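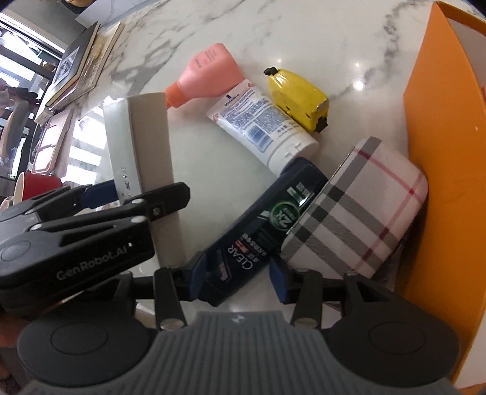 Counter contents, 28 October 2018. Vaseline, shampoo, lotion and, of course, the tape measure.

1/6 Rocío Arellano asked me how I get the bathroom things sorted before we go to my sister's place, and I started typing a reply and it got so long that I'm putting it here instead. Get a cup of tea!

2/6 Everything comes out onto the marble first. I lay the bottles down on their sides so I can read the backs, and I always find I own more lotion than I remembered (I blame the winter sales last December, they were very good).

3/6 The tape measure lives with the toiletries now. It's scuffed all over and I love it. I measure the tall things before I pick a box, after that sad business with the conditioner in Salazar – Talha, you were there, you remember the car seat.

4/6 Then into the box with the orange rim. Carton at the left, the pink cup next to it, the long white package on a slant in the middle and the dark blue one beside that.

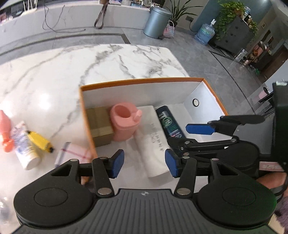 5/6 Caps! Please check your caps. I give each one a good twist and then another twist, and anything I don't trust gets a sandwich bag of its own.

6/6 Brayan Quispe wants to know if I label the box. I do, on two sides, in big marker, and my brother-in-law still asks me where the shampoo is.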